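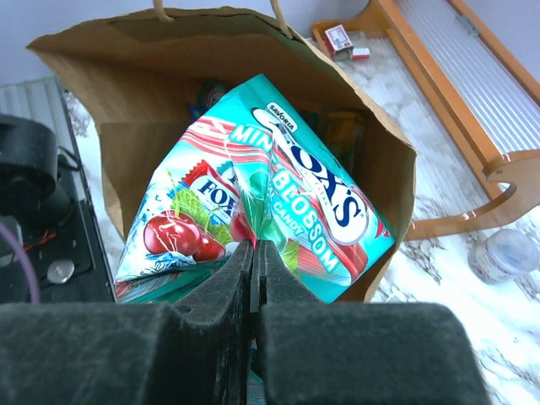
Home Contents Previous section Next section Download PDF

3.2 Packing order and bag type

The Undstead survey recorded 1,382 grocery trips, of which 109 ended in the use of a paper carrier with twisted handles. These 109 bags form the sample for this section. Each bag was examined on the kitchen worktop in the household, before unpacking, and its contents were logged from the top downwards.

Items were assigned to one of two classes. Rigid items (boxes, bottles, jars) hold their shape when pressed against the side of the bag. Soft packs (sweets, crisps, bread) take the shape of the space left to them. In an open-topped paper bag the rigid items tend to stand upright against the walls, and a large soft pack put in last will settle at a slant across the mouth. A glossy bag of boiled sweets is a typical case: the film slides easily over whatever lies underneath, and the pack comes to rest leaning on the rim.

Figure 4. Position of the uppermost item by class, paper carriers only. Upright, slanted and flat positions are shown separately. Bags that had been folded over at the top are left out.

The slanted position was the most common for soft packs and was rare for rigid items. Creasing of the side walls was scored on the scale set out by Wragg in the Skevumdale pilot, where 0 is a smooth wall and 3 a wall creased over its full height. Scores did not differ between bags with a soft pack on top and those without. Howard Wragg repeated the scoring in July on a subset of the bags and his values agreed with the first set, apart from 2 bags whose handles had been torn off.

Capacity was not controlled. The Mateos bags are wider at the base than those from Zistedero, and a wide base leaves more room for a pack to drop between its neighbours. The two makes are therefore treated separately in section 3.3.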